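4.2 Charger placement on strips with individual switches

The strips in this part of the survey all had one switch per outlet. Strips with a single master switch are covered in Section 4.1 and are left out here. We mailed the questionnaire to 1,000 addresses in Cadummont and Bromell in April and followed up with home visits where people agreed to one. The visits gave us 92 households with at least one strip of the kind we wanted, and 300 strips in all, counting those in garages and home offices.

During a visit the interviewer first asked the person to say, without looking, which chargers were plugged into the strip and in what order. The interviewer then asked them to turn off one named charger using its own switch. The order given from memory was compared with the real order afterward. We did not tell people in advance that the order would be asked about. Kagiso Nkuna trained the interviewers and went through all the visit sheets for missing entries.

Most people could name what was plugged in. Far fewer could give the order. Errors were most common in the middle of the strip, and people who got the first charger right often swapped the next two. Where all the chargers were white and of the same make, people tended to follow the cord from the phone or tablet back to the strip with a finger before they touched a switch. Where the chargers differed in color, they went to the strip directly. This held for strips on desks and for strips on the floor, although on the floor the light was often poor and several people bent down to check anyway.

Colored outlets helped less than we had expected. Once an adapter is plugged in, its body covers most of the outlet face, and only a narrow edge of the color is left to see. A few people had bought a strip with colored outlets so that each family member could have a color. In those homes the system had usually lasted until a bulkier adapter arrived and had to be moved to a place where it fit. Colored adapters keep their color in view wherever they are moved to, but the color then says nothing about the position.

The switches themselves were the other source of trouble. On many strips the switches sit in a row along one side, next to the outlets. A switch can be level with its own outlet, or a little above or below it, and a wide adapter may overlap its edge. When we asked people to turn off a charger in the middle, some pressed the neighboring switch, looked at the phone, and tried again. Labels would solve this, but we saw few of them, and the paper ones had curled or come off. The homes with tape labels wrapped around the cord close to the plug did better. A cord label stays with the device when things are moved, and it can be read from either end of the cord.

Cords were the last item on the visit sheet. Cords that ran straight away from the strip caused little confusion. Cords that crossed over a neighboring adapter were often followed to the wrong one, mainly when two cords had similar pale colors. We recorded a crossing only when one cord passed over the face of an adapter it did not belong to. Loose cords lying beside the strip were not counted.

Strip layouts are coded in Table 5 using the Camacho scheme, with our own added code for overlapped switches. Three chargers in neighboring outlets made up the most common arrangement, and this is the one shown in Figure 4. The sheets were last revised on November 14, 2022, and the coding follows that version.

Figure 4. Three chargers in a row on a power strip (first, third and fourth panels) and a view of a table with pale walls on three sides (second panel).

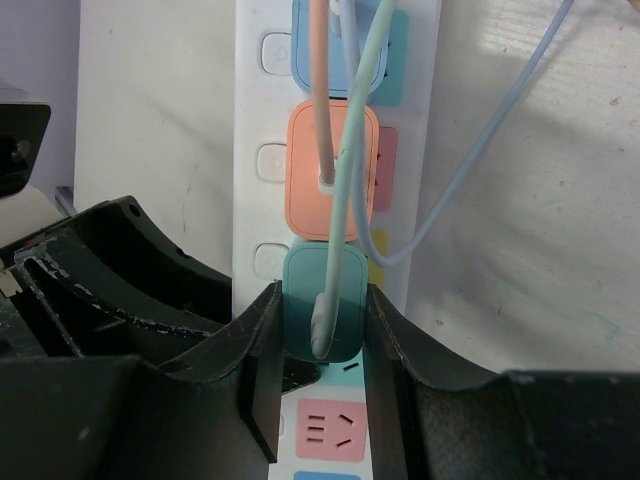
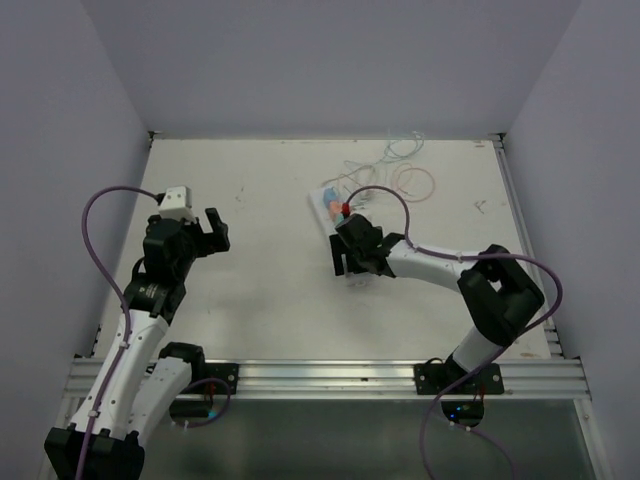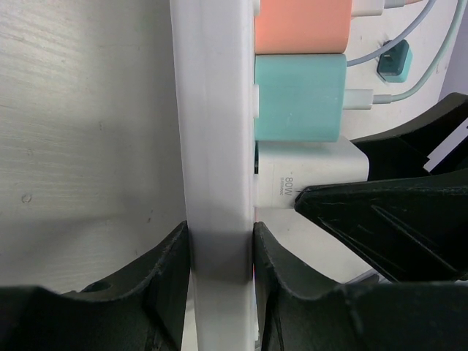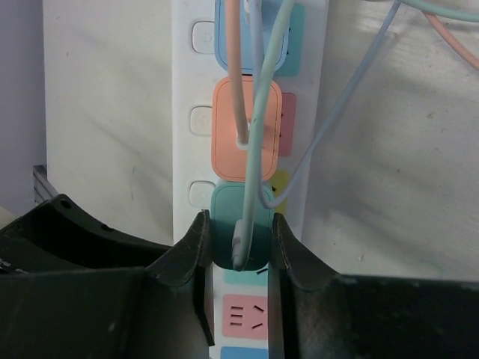 Should chargers be grouped by person or by how often they are used?

Grouping by use worked better in the homes we visited. Chargers used every day were easiest to find when they were at the end of the strip closest to the user, with the rarely used ones farther away and switched off. Grouping by person worked in homes where each person had only one charger on the strip.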